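# Backup rotation, revised

The old setup ran for three years on one script and one external drive. In July the drive started logging reallocated sectors, so I replaced it and rewrote the whole thing while I was in there. Notes follow, mostly for my own use the next time I touch it.

## What gets backed up

Two machines. Godovside is the desktop and holds the photo library, the tax scans and the source trees. Morden is a small headless box that runs mail and a calendar server. The laptop isn't included. Everything on it is either in a repository or a copy of something on Godovside.

Total before deduplication is 1207 GB. Of that, 789 GB is photos and video, which almost never change once they're imported. The old script copied that part in full every month, and that explains the wear on the drive.

## Layout

Each machine writes to its own repository on a server called Moroz, in the hall closet. I considered a single shared repository, as some of the photo exports exist on both machines and would deduplicate. The saving came to 15 GB. Separate repositories mean separate keys and separate locks, and I'd rather have those.

Schedule:

- Morden: nightly at 2:00 a.m.
- Godovside: nightly at 3:30 a.m., if it's awake
- Prune: Monday, after both have finished
- Offsite copy: first of the month, by hand

Retention is 7 daily, 4 weekly and 12 monthly snapshots. I had unlimited monthlies at first and dropped that after checking how often I'd restored anything older than a year. The answer was once, and it was a font.

## Locking

The only real trouble was with locks. If Godovside goes to sleep in the middle of a run, the repository lock stays behind and the Monday prune refuses to start. Clearing locks automatically is a bad idea, as you can clear one that's in use. The prune job now checks the age of the lock and which host made it, tries to reach that host, and only removes the lock if the host is up and has no backup process running. Otherwise it exits with a nonzero status and sends me mail.

I also wrapped the Godovside job in a sleep inhibitor. That should have been there from the start. 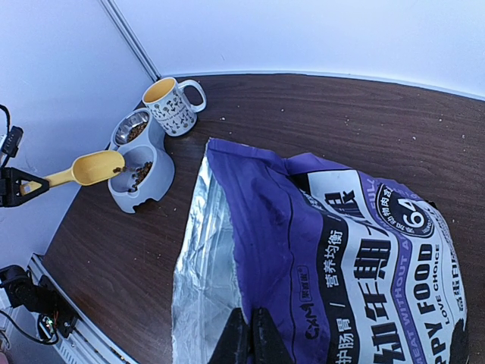

## Restore tests

The wrapper script, which I've named Stundamow so that it's easy to find in the logs, picks 342 files at random from the latest snapshot each week, restores them to a scratch directory and compares checksums against the live copies. Files modified since the snapshot are skipped. A mismatch on anything else is treated as a failure.

So far there has been one mismatch, in a mailbox index that gets rewritten without its modification time changing. I excluded the index files. The mail server rebuilds them anyway.

## Still open

- The offsite drive is encrypted with a passphrase that is written down in only one place.
- Mail about failures goes through Morden. If Morden is what failed, I won't hear about it.
- The first full prune took most of a morning. I haven't looked into why.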